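白いテーブルの輪じみと、その他の負け戦について

白い家具を買う人間には二種類いて、片方はまだコーヒーをこぼしていない。私はこぼした側だ。以下は、うちのテーブルと床を相手に続けてきた、あまり自慢にならない工夫の控えである。

## 1. まず、素材を知る

艶消しの白い天板は、汚れが目立つくせに、強くこするとそこだけ艶が出る。汚れを落としたのに跡が増えるという、なかなか性格の悪い仕様だ。取扱説明書をなくした人(つまり全員)は、裏側か脚の付け根の目立たないところで試してから表に進むこと。

基本の道具は三つあれば足りる。

- 台所用の中性洗剤。水200mlに数滴
- やわらかい布を二枚。一枚は洗剤用、もう一枚は水拭き用
- 乾いた布。これを省く人が多く、私も長らく省いていた

メラミンスポンジは引き出しの奥へ。あれは消しゴムの顔をした紙やすりである。私は一度、天板の真ん中に手のひらほどの「妙にきれいな場所」を作ってしまい、以後そこには鍋敷きが常駐している。
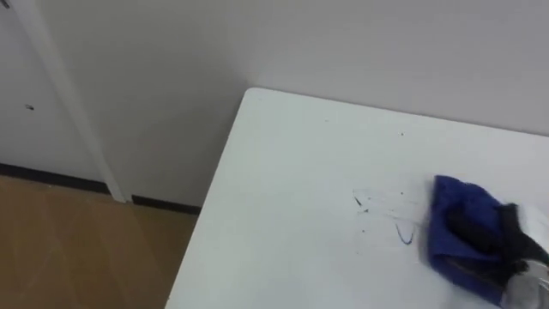
うちは重曹ペーストで輪じみが消えましたけど、だめなんでしょうか、という声が前回の記事の下に付いた。だめとは言わない。消えたのなら、あなたの勝ちだ。ただ重曹も細かい粒なので、艶消し面では力を入れずに置いておくだけにして、五分ほどで拭き取るのが無難だと思う。アルミの縁が付いたテーブルなら黒ずむことがあるので、縁には触れさせないでほしい。

## 2. 汚れ別の対処

**コーヒー、紅茶** ぬるま湯で湿らせた布をしばらくかぶせ、ゆるんだところを洗剤水で拭く。一晩たっていたら、これを二、三回くり返す。昨夜の自分を責めるのは、かぶせている間にやると時間の無駄がない。

**油性ペン** 消毒用エタノールを綿棒に取り、線の上だけをなぞる。塗装やラッカー仕上げは溶けることがあるので、例の目立たない場所で必ず試す。子どもの宛名書きが天板に写っていた場合、消す前に写真を撮っておくと後で笑える。

**カレー** 洗剤で油を落とし、残った黄色は日光に頼む。窓際に寄せて半日。動かせないテーブルの場合は、カレーの日に新聞紙を敷く暮らしへ移行する。

**セロハンテープの跡** ドライヤーの弱い温風を少し当ててから、指の腹で転がす。爪を使わない。爪を使いたくなったら、お茶を淹れに行く。

## 3. 壁際の、見なかったことにしている隙間

テーブルを壁にぴったり寄せると部屋は広く見える。そして隙間は、パンくずとクリップと、あれほど探した印鑑の住まいになる。

私のやり方は、菜箸に古い靴下をかぶせて輪ゴムで留めるだけ。軽く湿らせて奥から手前へ引く。専用の隙間モップも買ったのだが、柄が太くて隙間に入らなかった。今はそのモップ自体が、冷蔵庫の横の隙間を埋めている。

白い壁に天板の角がこすれて付いた灰色の線は、まず普通の消しゴムで。ビニールクロスならたいてい薄くなる。塗り壁は乾いた布で払う程度にして、それ以上は挑まないこと。壁のほうが強い。

## 4. 木の床、とくに模様張り

ヘリンボーンの床は見栄えがよく、掃除機の進行方向について住人に哲学的な問いを投げかけてくる。答えは「目に沿って斜めに」なのだが、斜めは左右に交互に来る。律儀に従うと部屋の中をジグザグに歩くことになるので、掃除機はまっすぐかけ、仕上げの乾拭きだけ目に沿わせている。

水拭きは固く絞って、月に一度。継ぎ目の多い床は水の入り口も多い。ワックスは年に一度、私は四月と決めている。窓を開けても寒くなく、花粉については考えないことにする。

椅子の脚のフェルトは、貼る前に脚の裏をエタノールで拭くと持ちがまるで違う。24枚入りを買うと多すぎるようだが、ソファの下に消えるぶんを見込めばちょうどよい。

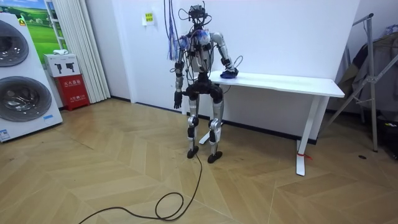 ## 5. 長持ちさせるための、地味な習慣

夜、寝る前に天板の上の物を全部どかして一拭きする。かかる時間は、どかした物の量にほぼ比例する。うちの場合、拭くのは一瞬で、郵便物との交渉が長い。

コースターは人数より多めに出しておく。一人一枚では、誰かが必ず「ちょっとだけ」と直に置く。この「ちょっと」が輪じみの原産地である。

熱い鍋は、鍋敷きの下にさらに布を一枚。薄いコルクの鍋敷きは、見た目ほど熱を止めてくれない。

布は使い終わったらすすいで干す。洗剤の残った布で翌日拭くと、天板に白っぽい筋が出る。私はこの筋を半年ほど「光の加減」と呼んでいた。

次回は排水口のぬめり。気は進まない。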